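How a Robot Hand Learns to Pick Things Up

Students in the Droltness Robotics Club meet each Saturday to teach a robot how to handle everyday objects. A robot does not know what a tape measure is. It must be given many examples, and the club's goal is 100 for each task.
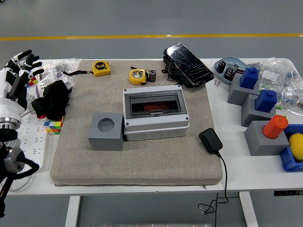

Robot hand beside the club's worktable.

Some objects are harder than others. A puzzle cube has flat sides that are easy to hold. A small metal screw is a much greater challenge. Blocks with pegs are used to practice careful placement.

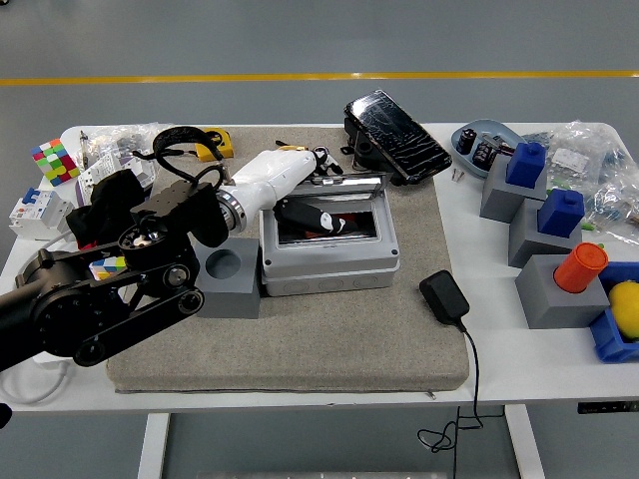 By the Nikance Learning Desk

Boxes with lids are a task for older students. The robot's fingers must come close to the box without bumping it. Members work in teams of four and take turns writing down each result.

New members may join in June. An adult must sign the club form.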